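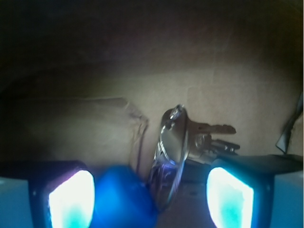 The perception working group has completed its review of grasp point selection in Kudo and proposes one change to the default configuration before the next release. At present the planner ranks candidates by the size of the connected depth region, a rule that serves well for boxes and bottles and poorly for thin metal parts. With a key ring against a cardboard wall, the two keys and the silver disc should be treated as one object. The disc reflects the bluish light of the finger pads, however, and a blurred blue shape much closer to the camera takes up a good part of the space between the fingers. Under the current rule, a near region of that kind will outrank the keys on area alone.

We propose that the ranking step receive a mask from the color segmenter before any area is computed, and that regions nearer than 40 mm be excluded unless the operator has named them as the target. The value is set in grasp_rank.near_limit and may be changed for each station. Stations with long fingers will need to review it.

On 927 recorded attempts replayed offline, the revised ranking added 30 ms per cycle on the Garine controllers. No change to the motion planner is required. The replay does not cover contact or slip, and the group makes no claim about either.

Svitlana Marchuk raised the following in her earlier message:

> I support the mask in principle. My concern is with
> highlights. When the pads are at full brightness, the
> segmenter tends to split a polished surface into a
> bright part and a dark part, and each part then gets
> its own grasp candidate. Would it be possible to lower
> the pad brightness for the planning image and restore
> it before the fingers close? The tactile side would
> not be affected, as it reads nothing until contact.
>
> I would also ask that the old ranking remain available
> for one release. Korken has scripts that depend on it.

Both requests are accepted. The driver already supports a brightness setting for each capture, and Elif Naz Ateş will add a planning preset at 45 percent. The previous ranking will remain available under the name area_legacy and will log a warning when selected.

Members who maintain their own station files are asked to test the branch near-mask and to send replay logs to Nana Amoah by the end of December. Please include the station file with the logs.

Endang Purba
Perception Working Group, Kudo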